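Feather or plastic for club nights?

shuttle_sceptic
7/27/18
Our club in Iltstead wants to switch to Menetti feathers because they "last longer". Longer than what? We got through 86 last December and I never saw one survive a proper smash. 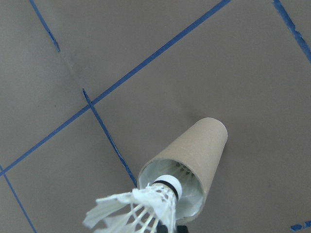

The plastic ones cost less and the beginners can't tell the difference. I can't either, most nights.

Grellthorpe_Left
You can't tell? Plastic drops short on every clear. Feathers are worth it — for matches, anyway.

shuttle_sceptic
So the shop keeps saying. Has anyone tested it blind?

backhand86
We tried six tubes of Żak and they were fine. Steaming them first helped.

Grellthorpe_Left
Steaming is a myth.

backhand86
Works for us. Do it the night before, lid off.

shuttle_sceptic
"Up to 1000 hits", says the Menetti leaflet. Hit by whom, a toddler? I'll vote for plastic until I see a price per game.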